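Unit 5: Clearing and Sorting a Mixed Storage Area
Course handout — Household Organisation, Level 1
Instructor: Jitendra Bansal
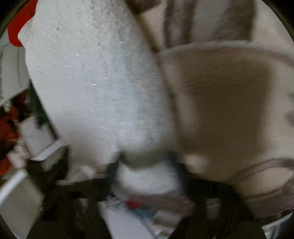

1. What we mean by mixed storage

Mixed storage is any spot in a home where soft goods, paper and packaging have ended up together. Cupboards under stairs, spare room corners and the end of a laundry bench are the usual ones. Clothing gets piled beside a cabinet, a big sack takes up the middle, and papers or magazines slide in underneath whatever is there. Small containers go to the back and stay there.

In this unit you will clear one area of this kind at home and write it up.

2. Order of work

Take bulky soft items out first. Sacks and large fabric pieces hide what is behind and below them, and you can't plan a shelf you can't see. Lift a full sack from underneath with both hands. Don't trust a strap or loop until you have checked the stitching.

Clothing comes next. Shake each piece out, check the pockets and put it in one of the four piles listed in section 3.

Leave paper until the floor is clear. It is slow work and people stop to read. Set a timer if you are one of them.

Small containers and packaging go last. Open every container before deciding on it. Keep a box only if the thing it came with is still in the house and still under warranty.

3. The four piles

Keep here
Keep, but move to another room
Donate or pass on
Recycle or rubbish

There is no "maybe" pile. If you can't decide, use the second pile and write the item on your sheet. We'll go through these in class.

4. Putting things back

Heavy items sit low. Paper should be stored flat or upright in a file, never on an angle under a rail, where the corners curl and the colour rubs off the covers. Fold fabric to the depth of the shelf. Leave a hand's width free at one end so that things can be pulled out without shifting the rest.

Light, bulky sacks can go on a top shelf if you can reach them standing on the floor. Label the side that faces out.

5. Assignment

Choose one area no wider than a single cupboard. Hand in your sorting sheet and a write-up of 200 words on what you moved and where it went. Normunds Kütt will take the sheets at the front desk before class, up to 6 p.m. Late sheets lose 5 marks.

Reading: the Sasudis course booklet, page 77, on folding large fabric items. Skip the part on vacuum bags — we cover that in Unit 6.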